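Countertop choice for a school prep room

stuvell_7
Feb 17, 2022
We have to replace the counter in our prep room and the choice is between black epoxy resin and a cheaper laminate. Our other room already has black.

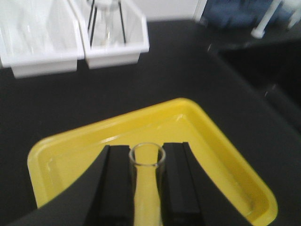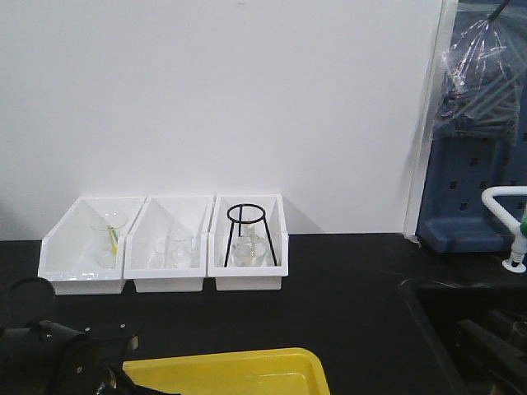
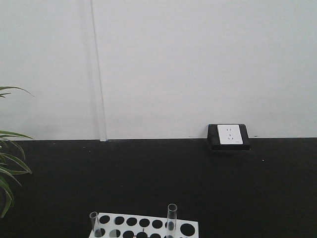
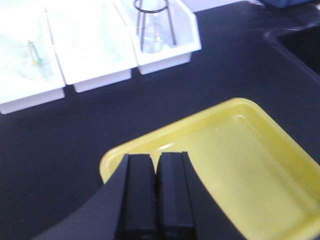

The Zovar quote is $194 a foot for epoxy, installed. Budget is tight. Is it worth it?

brunton
Yes. Ours is in its seventh year and I only wipe it with soap and water.

rekis200
I disagree. If you mostly do salt solutions and pond water, laminate is fine – just seal the sink cutout.

brunton
The sink cutout is where ours swelled. Five years and it was scrap.

stuvell_7
We do use acids in January. I'll ask for a price on epoxy at the sink end only.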